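Home / Storage / Baskets / Salcedo rectangular basket, dark brown

Salcedo Rectangular Basket
Dark brown, woven, open top, flat base
Stock code 936
£18 each
In stock. Usually sent within two working days.

Quantity
Add to basket (yes, we know)

Save for later | Ask us something | Delivery and returns

About this basket

Every house has a surface where things go to be dealt with later. Ours is the end of the kitchen table, and at the time of writing it holds a bicycle pump, three birthday cards for people whose birthdays have been, a tape measure and the good scissors, which everyone in the building has been looking for since January. The Salcedo will not deal with any of that. It will put walls round it, and from the doorway that looks very much like progress.

It's a plain thing. Rectangular, brown, no lid, no lining to wash, no little chalkboard label on a string. We used to sell a basket with a little chalkboard label on a string. People wrote "bits" on it.

The Salcedo replaced the old Medell in our range, and those of you who wrote to complain about the Medell being dropped (Zoriana in the office has your letters, and has answered most of them) will be glad to hear that the colour is close enough to stand next to the old ones on a shelf. The shape is squarer at the corners. The Medell had a tendency to slump by its second year, as do many of us. 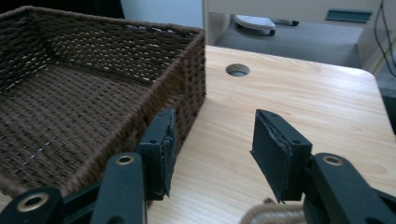
We get asked a good deal whether brown shows the dust. All baskets show the dust if you look at them, so our first suggestion is not to. Our second is the brush attachment on the vacuum cleaner, on low, every so often. Go along the rows and then into the corners, where the crumbs hold their meetings. If you keep bread rolls in it, line it with a cloth first and shake the cloth out of the back door like a person in a film.

The weave

The floor is woven close and even, so pens and hair grips stay where you put them. Small beads, grains of rice and the tiny screws from the back of a remote control are another matter, and we would put those in a jar. The long wall is more open and lets some light through, which stops a dark basket looking like a hole in the shelf. Round the top there's a thick wrapped rim. It is the best bit of the basket and the bit everyone runs a thumb along in the shop.

There's a handle opening at the end, woven in, with the edges bound so that there is nothing sharp to catch your fingers. It's meant for sliding the basket off a shelf and carrying it to the next room. It is not meant for swinging forty tins of tomatoes up a flight of stairs, and Zoia Symonenko, who handles our returns, would like me to say that she can always tell.

What people keep in it

Post. Scarves. Charging leads for phones that were given away years ago. One customer has four in a row along a hall shelf, one for each member of the family, and says the system is working beautifully for one of them.

It suits a deep shelf or the top of a chest of drawers. It's happy on a table too, though you'll then have to move it at mealtimes, and so it becomes the thing you move at mealtimes. On the floor it will be adopted by a cat. We have no objection, but we don't take those ones back.

For a bathroom, we'd choose something else. An occasional bit of steam won't hurt but a basket that lives beside a shower is going to have a hard life. Have a look at the Metano wire tray, which doesn't mind what happens to it and is cheaper by half.
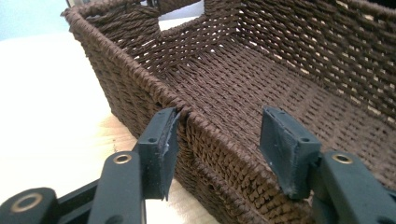 Salcedo basket in brown: the rolled rim, with the handle opening in the end wall.

Looking after it

Wipe with a cloth that has been wrung out properly. Don't soak it, don't put it in the dishwasher (asked twice this year, by people who seemed otherwise well), and don't stand it right up against a radiator.

If it gets pushed out of shape in a cupboard, damp the bent side very lightly, ease it straight with your hands and leave it overnight with a few heavy books inside. Cookery books are the right sort of weight and it gives them something to do.

The rim can go a little fuzzy where it's handled. Snip any long fibres with small scissors. Please don't pull them. Pulling one is like pulling a thread on a jumper, in that you will be pleased with yourself for a very short time.

Sizes

We sell the Salcedo in one size. We did look into a set of three that nest inside each other, and then remembered that every nesting set we've ever owned has ended up with the small one lost and the middle one jammed in the large one. Measurements are on the swing ticket and Khrystyna will read them to you over the phone if your shelf is a tight fit. Measure the shelf at the front and at the back. Older houses have opinions about right angles.

Because these are woven, no two come out exactly the same, and you may find a few millimetres' difference from one to the next. If you're buying several to stand side by side, say so in the order notes and we'll match them up by eye before they go. If you're the kind of person who will still notice, you might be happier with the Sidero box, which is steel and comes out of a press.

Delivery and returns

£9 for one to four baskets, anywhere on the mainland. Free over that. Baskets are mostly air and couriers charge for air, so the price isn't as daft as it looks. They travel stacked at a slight tilt with paper between them, and if there's a faint crease in the side when yours arrives, give it a day on a shelf before you write to us. It generally relaxes.

Send it back within a month if you don't like it. We ask that it's clean and that you take your things out first. We've had back a library card, half a jigsaw and, on one occasion, a set of car keys, followed some hours later by a telephone call.

What customers say

"Bought for the hall. My husband now empties his pockets into it instead of on to the stairs. I'd have paid double."
L. Palamarchuk

"Nice dark colour, nice and stiff, arrived quickly. I knocked off a star because I thought it had a lid. It doesn't say it has a lid anywhere. I just thought it would."
Four stars, name withheld

"I use mine for wool. The weave does snag a bit on mohair so I've put an old pillowcase in the bottom and we're getting on fine now. Handle opening is a good size even for my hands, and I take a large glove."
Jiahui Cheng

"It's a basket."
Five stars, name withheld

Questions we've been asked

Does it come in white?
No. We had a pale one on trial and it was lovely until it was touched.

Can I paint it?
It's your basket. Paint fills the gaps in the weave and tends to flake off where the sides flex, so we wouldn't. If you do it anyway, send us a picture, especially if it's gone wrong.

Does it smell?
A little, when new, in the way that baskets do. Leave it by an open window for a day or two.

Will it scratch my table?
We haven't had a complaint yet. Anything dragged about with enough weight in it can mark a soft finish, so lift it, or put felt pads under the corners.

Is it strong enough for books?
Paperbacks, yes. A row of hardbacks wants a shelf.

Can I buy a liner for it?
We don't make one. A tea towel does the job and you already own too many.

When are you getting more in?
We had 271 on the shelf when this page was last looked over, so there's no need to rush, though you're welcome to. Trade orders should ring first so that we don't sell you all of them and then have to explain ourselves.

You might also want

Metano wire tray, for wet places and muddy things
Sidero steel box, with a lid, for the customer who thought the other one had a lid
Felt pads, self-adhesive, sheet of 18

Page last updated 15 June 2025

Prices include VAT. Colours vary a bit from screen to screen, and the brown is browner in daylight. Contact us | Shop opening hours | Trade accounts | Join the mailing list (we write when there's something to say, so not often)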